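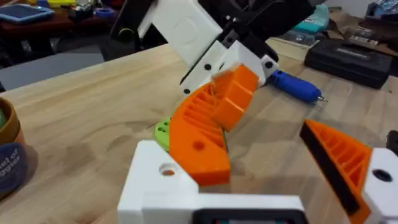 July 31, 2021. Two-arm cell, finger change and wrist camera check. Both arms parked over the bench for the work, one reaching down from above and the lower one with its fingers rising from the mounting blocks. Orange ribbed fingers on both. The blue-handled screwdriver is the one to use for the finger screws, and it should stay on the butcher block with the cell until this job is closed out. The right finger on the lower gripper has its dark rubber pad strip along the inner edge. Look at that strip every time the wrist camera is checked, it is in plain view and takes no effort.

Reason for the job: Caldeira program was dropping the short spacers on the handover between arms. Log has 11 drops out of 200 cycles, all on the handover, none on the first pick. Jhonatan Usuga went through the log and found the gripper reporting closed a few counts early on every one of the drops. That reads as finger flex or a block that has crept on its screws. Motor current was normal, so I left the drive alone.

Work done, lower arm:

Powered down at the supply, not just the software stop. The arm sags when torque goes off, so hold the forearm before switching. Took both fingers off. Left block was snug. Right block had movement at the base, enough to feel by hand but not enough to see. Screws were in to depth but the holes in the print have gone oval. Replaced the block with one from the April batch and ran the screws in by hand, no power driver. Last time a power driver went anywhere near these blocks we stripped two of them.

Cleaned the pad with isopropyl on a lint-free wipe and let it dry before refitting. Do not use the citrus cleaner, it lifts the adhesive.

Refitted fingers, closed on the flat gauge, checked for light between the faces. Slight gap toward the tips. Backed the left finger off, squared it and did it up again. Gap gone.

Upper arm: finger screws checked, one took a part turn. Nothing else touched. Wrist joint has a faint tick when rotated by hand with power off. It was there in April as well and it has not changed. Leaving it.

Recalibration:

Gripper zero first, then the joint offsets, then the camera. The order matters. If the camera is done before the gripper zero then the tool point in the Harklow config is off by whatever the zero moved, and you will spend the afternoon chasing it. I have done this twice.

Old gripper closed position was 3142 counts. New value is in the config file with my initials against it. I kept the old one commented out on the line above - please leave it there until the new block has some hours on it. If the pick goes bad again we will want to compare.

Camera mount was tight. Lens wiped. Both fingers sit in the view, left one curving in and the right one coming in from the side, so there is no need to shift the mount. Exposure locked at the existing setting. Auto exposure hunts when the white housing on the other arm moves through the view, and the grey balance goes with it.

Test run:

38 handovers at reduced speed, no drops. Gripper closed count steady from first to last. Went up to working speed for a shorter run, also no drops, but I stopped it early when the Clerora controller threw a bus timeout on the upper arm. Reseated the connector at the elbow and the fault cleared. Could not make it come back by flexing the cable. I don't consider that fixed. The strain relief on that run is poor and the cable is pulling at the connector whenever the arm is at full reach.

Have not repeated the full 200 cycles. That is the test that counts, and it should be run at working speed with logging on.

To do:

- Full cycle run, Caldeira program, spacers from the same bin as before so the result can be compared.
- Print more finger blocks. Thicker wall around the screw holes, or go to heat-set inserts. Jhonatan favours inserts. I would try the wall first as it needs no new parts, but either will do.
- Strain relief at the upper elbow. The Brunar clips are the wrong size for this cable, don't bother with them.
- Recheck finger screws on both arms after the full run, by hand, and write down which ones moved.
- Maintenance sheet still has the old calibration order on it. Change it to match the one in this entry.

Old right block is bagged and labelled in the spares drawer. Want to section it and see whether the layers have let go around the holes or the plastic has just worn. If it is the layers, the print orientation is wrong and the April batch will go the same way.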